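Diltow (software)

Diltow is a control and planning program for humanoid robots with two arms and multi-fingered hands. It takes in pictures from cameras on the head and wrists, works out where things are, and sends joint commands to the arms and fingers. It is mostly used for household tasks such as tidying a bathroom counter, picking things up from the floor and putting small items back in a holder. The program was written by Delyth Voyle and is kept up by Ifans, a small robotics software firm.

Contents
Background
Design
Reaching and grasping
Logging and replay
Limitations
See also

Background

Diltow began as a set of scripts for moving a single arm. Voyle had been using an older planner, Grolano, which expected every object to be listed in advance with its exact size and position. This worked on a workbench but was slow to set up in furnished rooms. The first version of Diltow kept Grolano's method of checking for collisions and replaced the fixed list with a map built from camera pictures. Support for a second arm and for hands with separate fingers was added later, and the Grolano code was removed in version 2.

Design

The program is split into four parts, which run as separate processes and pass messages to one another. They are called the watcher, the map, the planner and the driver. The watcher finds objects and surfaces in each camera picture. The map joins these findings together and keeps a record of how sure the program is of each one. The planner chooses a path for each arm. The driver turns the path into joint commands and stops the arm if a joint falls too far behind its target. 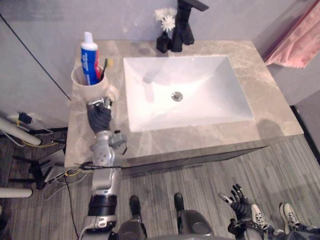 Surfaces are handled before objects. The map first looks for large flat areas such as counters, table tops and floors, and anything standing on one of them is treated as a separate item. Sinks and other hollows are marked as places where a hand may go but where nothing should be put down unless the task asks for it. Taps, vases and similar tall items near the back of a counter are given a wider margin than the rest, as they are easily caught by the back of the hand or by the forearm.

Each arm has its own planner, and the two share one map. When only one arm has work to do, the other is given a holding position and is still checked for collisions. The robot's own legs and feet are included in the map as fixed shapes while it is standing still.

Reaching and grasping

A reach is planned in two stages. In the first, the arm moves to a point a short distance from the object, using the head camera as the main source. In the second, the wrist camera takes over and the path is worked out again in small steps. The change between the two is known in the program as the handover, and the distance at which it happens can be set by the user. The default is 20 millimetres from the nearest fingertip.

Finger positions are chosen from a table of 33 hand shapes. The table covers upright cups, thin handles, flat panels, cloth and several kinds of edge grip. The planner picks the shape that best fits the outline in the map and then adjusts each finger on its own. Users can add shapes by moving the hand into place and saving the joint values under a new name.

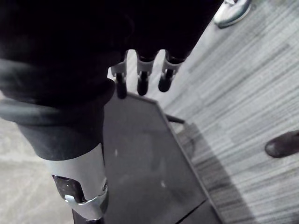

This page was last edited on a Friday in August.

Dark objects lying on the floor are treated as a special case. A matt black surface gives the watcher few points to follow, so the program looks for the rim and fits straight lines to it. Shadows beside the object can be taken for part of it, and a setting called edge_check compares pictures from both cameras before the outline is accepted.

Logging and replay

All messages between the four parts are written to a log, which can be played back with a separate tool called Ulska. Ulska shows the planned path and the measured path on the same chart, with the camera pictures alongside. It can also run the planner again on an old log with new settings, without a robot attached. The test set supplied with the program holds 534 logs.

Limitations

Diltow does not plan walking. The robot has to be placed within reach of the task by other software or by an operator. Loose cables are often missed by the watcher, and the manual advises marking them by hand as areas to avoid. People are detected only as moving shapes, and the program is not meant to be used as a safety system.

See also

Grolano
Motion planning
Robot hand
Ulska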